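Rurnard Gripper Trials: Gallery
Bench notes and wrist camera stills
Posted 28 Apr 2023 by Randa Masri

Gallery | Test log | Fixtures | Contact

This page collects notes and stills from the fingertip comparison. The aim was to choose one finger set and one wrist camera setting for handling thin, flexible items: cord, ribbon, elastic and light cable. The arm, the mounting plate and the controller stayed the same throughout. Only the fingers, the pads and the camera settings were changed.

Two finger sets were compared. The Clesness set has metal fingers with a knurled pad. The Dabbas set has smooth moulded fingers with a soft face. Both were driven by the Moldale controller with the same closing speed. Each set was given 31 picks per material, in the same order, from the same start pose. A pick counted if the item was lifted clear and still held after the arm had moved 190 mm sideways.

Ifeoma Adebisi ran the arm and wrote the motion scripts. I kept the log and chose the camera settings.

Materials

Flat ribbon, satin, one width.
Round elastic, plain.
Twisted cord, thin.
Two-core cable, light gauge.

Each item was cut to length and laid out by hand. Items were replaced when the ends began to fray. Frayed ends catch on a knurled pad and give a better result than they should, so any pick made with a frayed end was struck from the log and repeated.

Finger sets

The knurled pads hold cord well at low force. The drawback is release. When the fingers open, a light strand sometimes stays on the pad and has to be shaken off, and the shake costs time on every cycle. Reducing the closing force helps a little. Brushing the pads between runs helps more.

The soft faces release cleanly. They hold ribbon better than the knurled pads do, and they leave no marks on satin. On round elastic they let the item roll, and a rolled strand leaves the fingers at an angle that the script does not expect. A shallow groove cut along the face would probably cure this. It has not been tried yet.

Neither set was good at picking a strand lying flat against a smooth surface. The approach angle matters more than the pad. Tilting the wrist by 30 degrees gave the tip enough room to get under the strand. With the wrist square to the surface, both sets pushed the strand ahead of them.

Controller settings

Force limits are set in the controller and not in the script. Changing them from the script is possible, but the new value is only read when the gripper is next opened. We lost most of a morning to this in February. The present scripts open and close the gripper once after any change of limit, and write the value that was read back into the log.

The position reading is too coarse to tell whether a thin strand is between the fingers. Closed on cord and closed on nothing give the same number. Pick detection therefore has to come from the camera.

Wrist camera

The camera is small, has a fixed lens and sits close to the fingers. Anything very near to it goes soft. Moving the bracket back would improve focus at the near side but would make the strand narrower in the picture, and it is already only a few pixels wide at the far end.

Exposure was left on automatic for the first runs and then fixed. Automatic exposure follows the largest area, so a dark background pushes bright metal and pale surfaces towards white. A fixed setting makes the strand easier to find against both. The still in this section is useful for judging that problem.
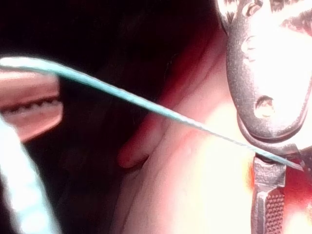

Light blue strand running to the metal gripper, with dark hair behind. The strand is soft at the left and sharper towards the knurled pad, where a faint twist shows. Highlights on the plate are overexposed.

Strand finding works best on the sharper part of the line. Ifeoma's current version starts the search at the finger and follows the line outwards, stopping when the edges become too wide to trust. An earlier version searched the whole picture and was easily misled by highlights.

Still to do

Cut and test the grooved version of the soft face.
Repeat the elastic runs with the bracket moved back.
Log exposure values alongside force values.
Try one knurled finger against one soft finger.

The mixed pair is the test I would most like to see. Mounting it needs a 2 mm spacer behind the soft finger so that the faces meet. The spacer drawing is in the Fixtures section, along with the old bracket drawing, which should not be used for new parts.

Questions about the scripts should go to Ifeoma through the contact page. Questions about the log can come to me.

Previous gallery: Cable clips
Back to all galleries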